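Phong Chu
Vehicle Systems Project, Final Report
Dec 31, 2024

Rear Rack Loading on a Used Utility Quad

The quad belongs to my uncle's farm at Plollcombe, where it has been hauling feed since before I could reach the thumb throttle. The plate on the rear rack gives a load limit. My uncle regards this as a suggestion. My project was to find out what extra weight back there does to the front end.

Method

I used sandbags, a tape measure and a bathroom scale under each front tire. The scales came from Jalteck and stop reading at 300 pounds, so I never asked them for more than that. I loaded the rear rack in steps, letting the machine settle each time, and wrote down the weight on both front tires. Each step was run 3 times. Tire pressures were set once, in the morning, and then checked so often that I probably let out more air than the leaks did.

Results

With 44 pounds on the rack, the front tires lost a little weight and the steering felt the same. At 59 pounds the change was easy to read on the scales, and the bars turned with less effort in the gravel. My uncle called this "power steering." I have recorded it as reduced front grip.

The left scale read higher than the right in every run, even when I swapped the two scales. I blame either a tired spring or the barn floor, which was poured by relatives.

Writing up took longer than testing. The numbers were copied out by hand, then typed, then typed again after I found I had mixed up two columns.

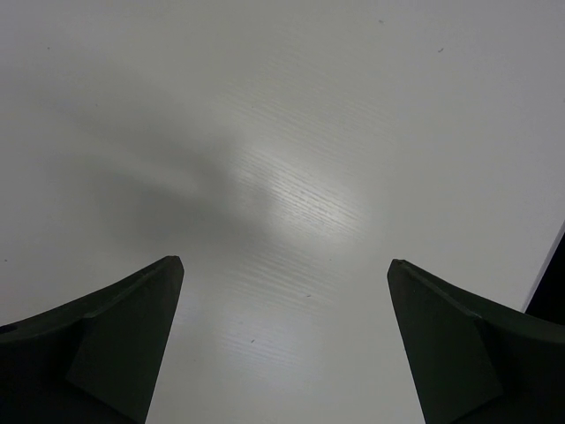
Fig. 1. Tabletop, with light reflecting off the grain.

Further work

The runs should be repeated on a level floor, with a rider on board. I would also like to test the front rack, if the hay ever comes off it.

Vehicle Systems Project | Contact: Phong Chu | Copyright 2024 | Back to top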